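Ticket 3448
Product: Limard inventory sync, desktop client
Site: Fostden branch
Status: Closed
Priority: Normal

Problem as reported
Stock counts entered on the desktop client at Fostden do not show up at the Vinport warehouse. The client says "Sync complete" every time. The warehouse list still has the old counts the next morning. Started in May, after the office moved to the new internet line. No error messages on screen.

First reply from support
Please send the client version, the size of the item list, and the log file from the Logs folder. Also please check whether all items are affected or only some of them.

Customer update
Version is the one installed by Atanasov when they set up the office. The list has 2000 items. We changed ten counts as a test, five at the top of the list and five at the bottom. The top five reached Vinport. The bottom five did not. Log attached.

Support notes
The log shows the upload going out in batches of 50. Every batch up to item 489 is accepted, and then the connection closes in the middle of a batch. The client does not treat this as a failure. It writes "Sync complete" and moves the timestamp forward, so the remaining items are not sent again on the next run.

Asked customer to try the following:
Close the client on all desks.
Open Settings, then Network, and change the batch size from 50 to 10.
Clear the sync timestamp with the Reset button on the same page.
Open the client on one desk only and run a manual sync.
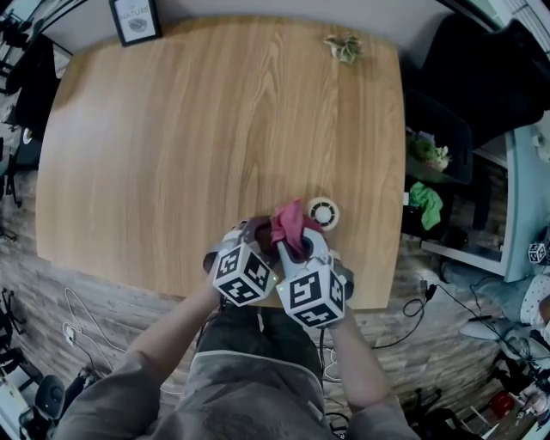

Customer update
Did all of the above. Sync took a lot longer but got further down the list before it stopped. The last item to reach Vinport was in the middle of the paint section. The message on screen was the same as before.

Support notes
A smaller batch helps but does not fix it, so this looks like a time limit on the connection and not a limit on size. Asked customer to run the sync over a phone hotspot, with nothing else changed.

Customer update
Full list went through on the hotspot. Vinport confirmed that the bottom five test items are correct now. Went back to the office line and it stopped partway again.

Support notes
Cause is the router on the new line. It has an idle session setting that drops connections while the server is still working on a batch. Customer does not have the router password. Atanasov has it and will raise the limit remotely.

Customer update
Router changed at 3:15 p.m. Cleared the timestamp and ran the sync twice on the office line. All items arrived both times. Batch size is back to 50.

Resolution
Router session limit raised. A separate bug is open for the client reporting "Sync complete" after a dropped connection. Until that is fixed, compare the item total at the bottom of the log with the total in the client after each sync. If they differ, clear the timestamp and run it again.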